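Fitters wanted, awnings and garden rooms. Start asap

July 21, 2024

We need two more fitters and one trainee at Naylor before the autumn rush. Mostly fabric awnings, side screens and pergola covers, some garden rooms when Howard has the base down in time. Work is all over the county, yard is in Gukley, vans leave at 7.15 sharp.

**What you'd be doing**

- Fixing awning brackets to brick, block, render and timber frame
- Setting pitch and getting the water to run off the right end
- Wiring motors up to a fused spur (the spark does the rest, dont touch the board)
- Snagging and call backs on older jobs, there's a list of 17 to clear
- Talking to customers. Politely. In their garden, with their dog

**Fitters - you'll need**

- Driving licence, no more than six points
- Two years on awnings, conservatories, shopfronts or similar. Window fitters welcome, you'll pick it up
- Own hand tools. We supply SDS drills, lasers, towers, fixings
- OK on ladders and low roofs
- Able to lift your share. The big cassettes weigh 72 kilos and are a two person job, three on steps

**Trainee**

No experience needed. Someone who turns up, listens and can read a tape measure. First month is in the yard with Yvonne Horrocks doing cutting lists, packing and loading, then out with Ryan's crew. College day release from November if you want it, we pay for that.

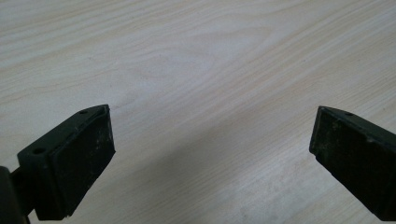
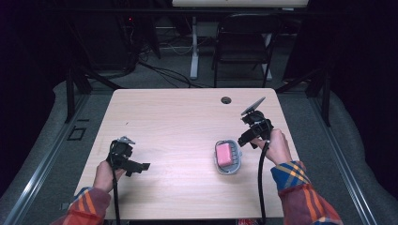 **Hours and pay**

Monday-to-Friday sort of hours, 40 a week, finish when the job's finished but we don't take the mick. Overtime at time and a half. Fitters £17 an hour to start, reviewed after three months. Trainee rate depends on age, ask. Extra £50 for any night away, room and breakfast booked for you. Doesn't happen a lot, mainly the Flornent jobs on the coast.

20 days holiday plus bank holidays. We shut between Christmas and New Year and you need to keep three days back for that. Pension, work boots, jacket, van home if you live far side of Gullora.

**Bits people ask**

Winter work - yes, we do repairs and re-covers indoors when its foul out. Nobody got laid off last winter.

Self employed - no, these are all on the books. We've got subbies already.

Part time - possibly for the right fitter, three full days minimum. Not for the trainee place sorry.

Parking at the yard is tight so share a lift if you can, or use the lane behind and leave the gate clear for deliveries.

**How to apply**

Ring the yard and ask for Ryan Kershaw, or drop a CV through the door. One page is plenty. Tell us what you've fitted, who for, and when you could start. Photos of finished work are a help, phone ones are fine. If Ryan's up a ladder Yvonne will take your number and he'll ring after four.

Fitters will be asked in for a paid half day on the practise wall, putting up a small manual awning with Howard Ellwood. Trainees just come for a chat and a look round, bring something with your NI number on.

Closing when we've found people, so don't hang about. Agencies please don't ring, we have had enough calls.

Also still after a Saturday person for the showroom, seperate advert going up for that one, speak to Yvonne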